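How to run a home-task recording session for the handheld gripper (and whether you should)

Student Robotics Club, project notes. Written by Urszula Szewczyk.

This page is for new members joining the household tasks project. It covers setting up a session, recording usable demonstrations and getting them through the checker. You don't need to know any code. You do need patience, a charged battery and a healthy distrust of anybody who tells you the data is fine.

I'll say at the start that I'm not convinced by all of this. The pitch we were given in October was that if we record enough people folding and moving things with a handheld gripper, the arm in the lab will pick up the skill. Maybe. So far our arm can put a sock in a tub if the tub is where it was during recording. Move the tub and you get a very confident robot putting a sock on the floor. Keep that in mind when someone says we just need more data.

What you'll need

One handheld gripper with camera, from the grey cupboard. Sign it out.
A spare set of finger pads.
The task sheet for the session, printed.
A laptop with Simavier installed for the upload and Futico for the checks.
A partner. Solo sessions have been a waste of time every time we've tried them.

Step 1. Choose one task and write it down

Pick something a person can finish in under 45 seconds. "Fold the jeans and put them at the end of the bed" is a task. "Tidy the bedroom" is not, whatever the grant application said. Write the start position, the end position and what counts as finished. If you and your partner can't agree on what finished looks like, the learning software has no chance.

Step 2. Set the area, and leave it lived-in

The temptation is to clear everything away until there's one object on a plain surface. Our first batch was like that and it was useless the moment the arm met an ordinary room. Leave the everyday stuff where it is. Clothes, shoes, a phone on its charger, boxes at the edge, other people getting on with their own jobs. As long as the object you're handling can be reached without a collision, clutter is welcome.

What you should fix is anything that will change by accident. Shut doors that swing. Turn the lights on and leave them on, even if the sun comes out.

Step 3. Check the view before you record

Hold the gripper at working height and look at the preview. Both fingers should be in the picture from base to tip, low and central, with the work surface filling most of the lower half. If you can see mainly wall, tilt the wrist down. If you can see only bedding, you've gone too far and the software will lose track of where the gripper is in the room. It relies on fixed things in the background, so a bit of furniture behind the work is useful. 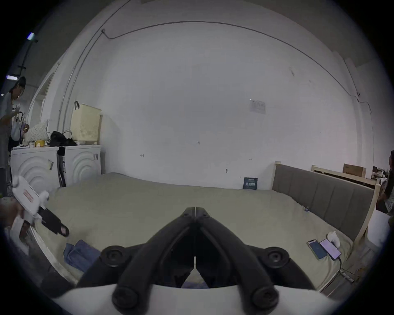 Page last changed: January 2024

The mattress view is a decent one to copy. The fingers point out over the cover, the jeans and slipper are off to the left, the phones are to the right, and there's plenty behind for tracking: the headboard, the paper notice on the wall, the two washing machines with the basket on top. My one complaint is the wall. A big stretch of plain white gives the tracker very little to hold on to, and if you swing the wrist up towards it quickly you can expect a dropout. Keep the fixed furniture in view when you turn.

Step 4. Do the slow lap

Before the first demonstration, move the gripper slowly around the whole work area and finish where you began. Don't skip it and don't rush it. Teodoro Peñalver wrote the original instructions and called this optional. I have asked him to stop saying that.

Step 5. Record

Start still, with the fingers open. Hold for a slow breath. Do the task at the speed you'd use if you were slightly bored. Stop, hold again, end the recording. Reset the object to a slightly different spot each time.

Some habits to avoid:

Helping with your free hand. The arm hasn't got one.
Letting go early and letting things flop into place.
Covering the camera with your sleeve.
Pinching a thick seam so hard the fingers twist.
Talking your partner through it while you wave the gripper about.

If a try goes wrong, keep recording and recover if you can. Mark it "recovered" on the sheet. These are probably the most useful recordings we have, and for months we were deleting them.

Step 6. Upload and check

Upload through Simavier the same day. Then open Futico and watch at least 3 of the recordings from start to finish with your own eyes. The green tick means only that the file opened and the tracking didn't drop out. It doesn't mean that the jeans got folded. I've seen a green tick on a recording of the inside of a backpack.

How many do you need?

The guide that came with the Dovhaniuk kit says 600 per task. We have 1386 across all tasks, and the arm's success rate on the ones we've tested is not something I'd put on a poster. I suspect variety matters more than the total, but we haven't tested that properly and I'd be glad to be shown wrong. If you want a project for the term, there it is.

Troubleshooting

Tracking lost at the same moment in every recording: you're turning towards something blank. Stand somewhere else.

Fingers slip on fabric: wipe the pads. If that doesn't help, swap them.

Fingers open in real life but closed in the data: redo the finger calibration. The steps are taped inside the cupboard door.

Simavier won't accept the upload: check the session name for spaces.

Demo day at the Grultberg hall uses the same task sheets, so please don't rename them. Questions go to me or Teodoro on the club message board.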